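Home Syllabus Handouts Readings Office hours
Search this site Enter keywords Go

Handout 7: Can it put the shoes away?
Course notes, Machines and Everyday Work. Instructor: Rosalie Pichler

Read this before the July lab visit. Bring a chore you did this morning, written out step by step.

1. The claim

Every few months a company shows a machine folding a towel and the headlines say the housework is solved. Flumeo's last release said its arm had "learned tidying." It had learned one towel, on one table. When you read a claim like that, ask what was on the table, who put it there, and who picked up after a failure.

2. What counts as done

A chore ends when a person would walk away from it. Shoes on the rack means both shoes, side by side, soles down, not hanging off the rail. Datness scores a trial as a success if the object touches the target surface. By that rule a shoe on its side is tidy. My mother would disagree.

Ghassan Bataineh ran the shoe task for his project last term: 532 attempts, of which 373 met our stricter rule. That is a decent student result and a terrible housemate. He used the same pair of shoes throughout.

3. Where the difficulty sits

Shoes look easy. They are stiff enough to hold a shape, they don't spill, and they stay where you leave them. But the opening is soft, the laces get in the way, and a glossy upper gives a gripper little to hold. A person pinches the heel without thinking about it. In the setup below, each hand works a gripper, so all the judgment is still human. Look at how the left jaws meet the outer side of the shoe, and decide whether you would lift from there.

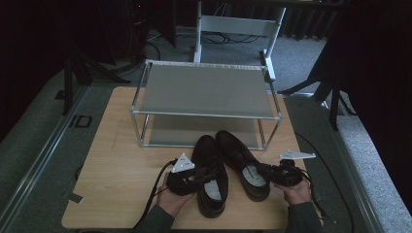 4. The shop floor is no shortcut

People assume factories are further along. For fixed parts in fixed trays, yes. Mathias Eder's reading on the Holzer packing line (see Readings) shows what happens when the parts arrive in mixed bins: the line kept its human packers.

5. For discussion

Write a pass/fail rule for your chore in 100 words or fewer. Swap with a neighbor and try to cheat it.

Comments (3)

Ilgın Güneş: Is 373 counting the ones where he nudged the rack back?

Rosalie Pichler: No, those are failures. Ask him about it, he's still sore.

Jinfeng Tang: The Etunbridge link under Readings is dead for me.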